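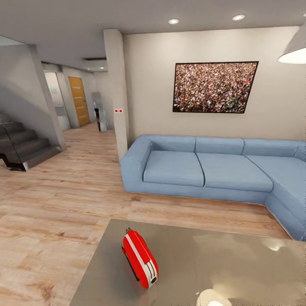

Randi Kristiansen spends most of her week writing rules for home robots that don't exist outside a simulator yet. She runs the test group at Nyberg, where each new version of the company's software has to work through 434 simulated household tasks before it is loaded onto a real machine.

The group's rulebook is 21 pages long. It used to be longer.

"We had a page on what color the walls could be," Kristiansen says. "I took that out. What I kept were the rules on who can change a room, and when."

A room is locked once testing starts. If a sofa or a table has to move, the room gets a new version number and the old scores stay with the old room. She says her first team broke that rule all the time, usually to fix something small, and ended up with results they couldn't compare.

Every task is run 100 times, with the object set down at a different angle each time. Failed runs are saved in full. "People like to save the good ones," she says. "I don't need to watch those."

Agnes Nordin joined from Vesier last January to check the scoring. Her first change was to have the pass mark written down before a test begins and signed by someone outside the team that built the software.

"You'd see a score of 88 and then there'd be a meeting about whether 88 was good," Nordin says. "Now the number is on the form already."

The two disagree on clutter. Nordin wants more of it, with full tables and things left on the floor. Kristiansen prefers to begin with one object on a clear surface and add to it only after the software passes.

"If it can't pick up one thing, I don't learn much by giving it ten," she says.

Neither thinks a simulated pass is enough to put a robot in someone's home. The rulebook calls for a second round in a real apartment, with a person beside the stop button for every run. Kristiansen is rewriting that section now, and Nordin has already sent back two drafts.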